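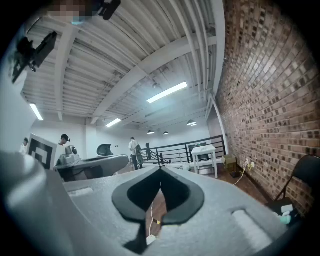

Backstein, Neonlicht, ein grauer Greifer und ein gelbes Kabel auf dem Holzboden: Versuchsbetrieb bei Vustidell.

Meinung

Der Arm hat nur gemacht, was man ihm gesagt hat

2019-04-07

Der Vorfall, über den ich schreiben will, dauerte keine zwei Sekunden und hat bisher 143 Seiten Papier erzeugt. In der Werkhalle von Vustidell fuhr ein Roboterarm, der eine Schachtel anheben sollte, stattdessen in den Tisch, auf dem die Schachtel stand. Der Tisch gab nach. Verletzt wurde keiner, was im Bericht als Beleg für das Sicherheitskonzept geführt wird. Ich hätte es Glück genannt, aber ich schreibe ja auch keine Berichte.

Die Ursache ist von einer gewissen Schlichtheit. Das System, intern Budum genannt, lernt von Menschen, die ihm mit einem Handgreifer vormachen, wie man zupackt. Nach einem Umbau stand der Tisch 12 Zentimeter höher als in der Software. Der Arm wusste davon nichts, woher auch. Er hatte über 2000 Vorführungen studiert, und in keiner einzigen war ihm erklärt worden, dass Möbel wachsen können.

Nun steht im Bericht das Wort »Fehlverhalten«. Gemeint ist der Arm. Ich finde das bemerkenswert ungerecht. Wenn ich einem Praktikanten den falschen Grundriss in die Hand drücke und er gegen die Wand läuft, rede ich vielleicht auch von Fehlverhalten, aber doch nicht von seinem.

Dass es einen Not-Halt gab, will ich nicht verschweigen. Er hing an der Wand, vorschriftsmäßig rot, und zwischen ihm und der Person, die ihn hätte drücken sollen, lagen ein Kabel und ein Klappstuhl. Die Prüfliste der Halle umfasst 200 Punkte. Nach der Erreichbarkeit des Knopfes fragt sie, nach Stühlen nicht.

Im Projekt Hà, das mit derselben Technik arbeitet, wird der Tisch seither vor jeder Schicht mit dem Zollstock nachgemessen. Das Gerät kostet ein paar Euro und braucht kein Update. Bei Vustidell hat man sich für eine Arbeitsgruppe entschieden, die zunächst den Begriff »Tischhöhe« definieren soll. Ihre erste Sitzung ist noch im April, im Raum Dornier. Die Tische dort sind, soweit ich weiß, festgeschraubt.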